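Trunbridge Cell

From Wevano, the shared handbook of small automation
Last edited November 30, 2021

Contents
Overview
History
Layout
Setting up
Routine care
Repairs
Known quirks
See also

Overview

The Trunbridge cell is a bin-picking work cell built around a single KUKA robot arm, which reaches down into an open-topped gray bin, takes hold of one loose object at a time, and carries it out again. It is named for the Trunbridge building, where it has stood since it was first put together, and it is one of 2 cells described in this handbook (the other being the Carrilho cell, a smaller machine that shares many of its spare parts and nearly all of its bad habits). People who have worked with larger factory cells are sometimes surprised at how much of the Trunbridge cell is held in place by clamps and tape, but the arrangement has a good deal to recommend it, and most of this article is concerned with keeping it in order.

History

The cell was assembled by Américo Azevedo, who had an arm, a table and a used bin, and who wanted to know how well a plain two-finger grip would cope with objects nobody had sorted beforehand. His first layout had the bin screwed down to the table. That made for a wonderfully steady bin, but every change of position left another set of holes in the wood, and after a season of this he went over to clamps. Shanti Kandpal took over the daily running of the cell one September and wrote the first version of the setup sheet, number 681 in the Wevano paper files, on which the sections below are largely based. Her sheet was famous for its margins, which held more writing than the page did, and a fair amount of that marginal advice has been folded into the text here.

Layout

The bin rests on a wooden work surface within easy reach of the arm. Its walls slope, which matters more than one might think, because a round object that is nudged toward a wall tends to roll back down again, while a flat one may ride up and stay there. The arm comes in from the side, leaving the opposite side free for the person who is loading or measuring. Cables for the gripper travel along the outside of the arm, over the wrist and around in a generous loop, tied at several points along the way.

The objects themselves are called the load. A good load is a mixed one: something soft, something boxy, something round, and one or two awkward shapes that offer no obvious place to take hold. Soft goods such as a cloth are usually placed toward the middle for a first trial, where the fingers can come straight down on them with the wrist in its most comfortable position.

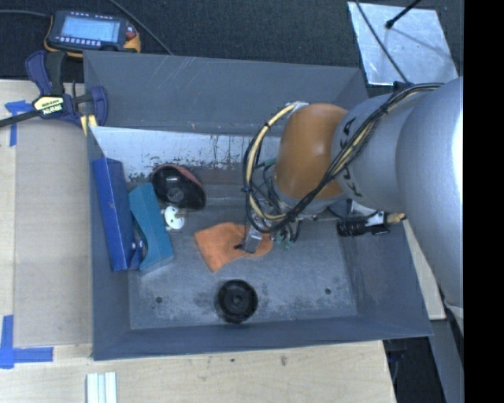
Loads are changed between runs and never during one, and the person changing them presses the stop before putting a hand over the rim. This has been the rule from the beginning, and it is the only rule on the original sheet that was underlined twice.

Setting up

Setting up from a bare table takes an unhurried morning. Kandpal always began by clearing the surface and wiping it down, including the spot under the bin, where grit collects and causes the bin to rock by a hair's width. Tape marks are then laid on the table to show where the corners of things belong. Blue painter's tape has been used for years and comes up cleanly, although it ought to be replaced once its edges begin to curl.

The bin is set down to its marks and clamped at a corner. A bar clamp of the ordinary woodworking sort does very nicely. It should be snug without being forced, as an overtightened clamp will pull the rim out of true, and a rim that is out of true will throw off every measurement that follows. A strip of something thin between the jaw and the bin spares the finish.

Next the arm is brought over the bin at slow speed and taught its corners. The operator jogs the fingertips down to each inside corner of the floor in turn, stopping 2 millimeters short, and stores the position. The heights are compared, and if one corner stands apart from the rest the bin is lifted, wiped underneath again and set back. (It is nearly always grit. Azevedo kept a paintbrush on a string for this purpose, and the string is still there.) The safe travel height is then set at 400 millimeters above the bin floor, which clears the rim with room to spare even when a long object hangs from the fingers.

The last step is the cable check. The wrist is turned slowly to the end of its travel in one direction and then the other while someone watches the loop. The cables should swing freely and never draw tight. If they do draw tight, the remedy is to cut the nearest tie, feed a little slack through and tie again -- loosely enough that the bundle can still slide under a fingertip.

Routine care

A run at Trunbridge is 30 picks, and a quick look-over is made after each one. The fingertips get most of the attention. They pick up lint from cloth and a dark film from rubber, both of which make the grip slippery in ways that can look like a fault in the program. A dry rag is usually enough. Solvent is kept for stubborn cases and is put on the rag, away from the wiring.

The thin wires at the gripper deserve a kind eye too. They bend with every pick, and they are the first part of the cell to wear out. Kandpal recommended running a thumb gently along each one with the power off, feeling for a flat or crunchy place, and she was quite firm that a wire which feels wrong should be changed that same day.

The bin needs less looking after. Scuffs on the floor of it do no harm, and old bins are often preferred by people who have to work under bright lamps, the glare from a new one being tiresome. Loose paint or rust is another matter. Flakes find their way onto the fingertips and from there onto everything else, so they are brushed off and collected before a run.

Repairs

The most common repair is a broken gripper wire, and it is a pleasant enough job if the parts are at hand. The arm is parked low so that the wrist sits at a comfortable height, the power is taken off, and each wire is tested from end to end with a handheld meter. It pays to flex the wire during the test, as a break hidden inside the insulation may close up when the wire lies straight and open again the moment it bends. Once the bad wire is found, it is replaced for its full length. Splices were tried for a while, and every one of them failed at the edge of the splice, where the stiff part meets the soft.

Bent fingers come second. They are caused by a finger meeting the bin floor or the rim, generally after someone has moved the bin and trusted the old corner positions. A slightly bent finger can be straightened in a vise between two pieces of scrap wood, but it should be checked against its partner afterward, with both tips brought together and a slip of paper held between them. If the paper slides out with a gentle pull, the tips aren't meeting squarely. The spare fingers are made to the Ulto pattern, the same as those used at Carrilho, and the drawing is kept with the setup sheet.

After any repair at the wrist, the corner heights are taught afresh. It is tempting to skip this when the repair was small, and most of the bent fingers in the logbook come from afternoons when it was skipped.

Known quirks

The arm settles a little as it warms up, so corner positions taught first thing in the morning may read slightly high by lunch. Azevedo's habit was to let the arm wander through its slow motions while he had his coffee, and to teach the corners when the cup was empty. The cell has no better method to this day.

Flat objects lying against a wall are hard to lift from above. Operators have found that tilting the wrist toward the middle of the bin helps, within the limits of the cable loop, and that a nudge from the closed fingers will sometimes bring the object down onto the floor where it can be taken in the usual way.

Tape marks fade under the lamps -- the inner edges first -- and a fresh strip laid over an old one will sit just far enough off to cause confusion. Peel the old one up before laying the new.

See also

Carrilho cell
Ulto finger pattern
Cable loops and ties
Teaching corner positions
Setup sheet 681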